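Setting up the Bresedora teardown kit on a UR arm

By Giorgia Colombo
Updated 2020-05-19

The Bresedora kit is an add-on for people who take desktop computers apart in quantity and already own a Universal Robots arm. Trirkuvari sells it as a box of parts plus a software license. You get the gripper, the wrist camera, a fixture plate, a bag of part holders and the Wastia program that ties them together. You do not get the arm, the table or the vacuum pump.

We bought ours in October and have now put 647 machines through it. These are the steps I would follow if I were starting again. The printed manual covers the same ground but puts the calibration before the fixture plate, and you will end up doing it twice.

What you need before you start

A UR arm with current controller software
A slotted metal table, bolted to the floor
Hex keys, metric
A network cable long enough to reach the control box with slack
One scrap computer of the model you plan to work on

Step 1. Mount the gripper

Power down the arm completely. Put the adapter ring on the tool flange with the locating pin facing the connector, then tighten the four screws in a cross pattern. The gripper goes on next. Plug it in before you do up the last screw, as the plug is hard to get at afterward.

Leave a generous loop in the cable. Ours was too short the first time and pulled out when the wrist turned past its halfway point. Bayu Oei, who does our wiring, ties it at one place only and lets the rest hang.

Turn the arm back on and enter the payload and center of gravity from the card in the box. If you skip this, the arm will stop with a force error the first time it pushes down on anything.

Step 2. Fix the plate to the table

Slide the T-nuts into the table slots and set the plate down on them. Keep it close enough to the computer that the arm can get to both without stretching. Tighten by hand, move the arm over each corner in freedrive, and only then use the key.

The holders screw into the plate. Pick the ones that suit what you want to save. Memory modules and drives need different holders, and the tall ones should go at the back where the wrist won't hit them.

Step 3. Clamp the computer

Take the side cover off by hand. The kit can't do this, whatever the sales sheet suggests. Lay the case on its side with the open face up and push it against the stops. Close the clamp at one corner first, then the other. The case should not shift when you lean on it.

Step 4. Calibrate

Open Wastia, choose New Station, and follow the prompts. It will ask you to touch 14 points with the calibration tip. Go slowly. If the final error shows in red, go back to the plate screws before you try again. Both times it happened to us, one was loose.

Step 5. Teach the first model

This is where the time goes. Wastia comes with a library of common desktops, but we still had to correct positions on most of them. For each part you set an approach point, a grip point, a pull direction and a drop-off holder. 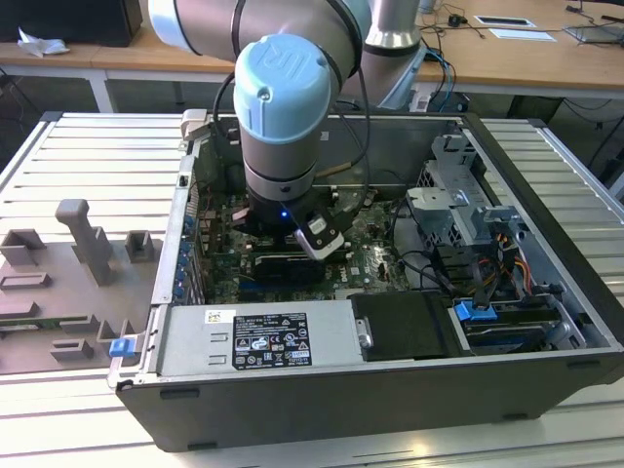

Start with the memory. It is light, it comes out in one direction, and if you get it wrong you haven't lost much. Next do the expansion cards, then the drives. Leave the power supply for last. Its cables have to be unplugged first, and the kit is poor at cables. We still do those by hand with the arm in a safe stop.

Run each part at 18 percent speed until it has worked several times in a row. Then raise the speed a little at a time. Keep one hand near the stop button during all of this.

Step 6. Save and back up

Export the station file to a USB stick. Wastia error 1945 means the stick is formatted wrong. Use FAT32.

Is it worth buying?

For us, yes, with limits. We see the same few models over and over, and once a model is taught the kit gets on with it. Qistina Pattinasarany runs the bench alone now, where it used to take two people. If your computers arrive mixed, you'll spend most of the day teaching and a person with a screwdriver will be faster.

Support was slow by email and good by phone. Ask for Gaétan Gauthier. He sent us a corrected holder for narrow drives at no charge.

Setiawan resells the same kit with a longer warranty. The hardware is the same, but their license is renewed every year and Trirkuvari's is a single payment, so check which one you are being quoted for.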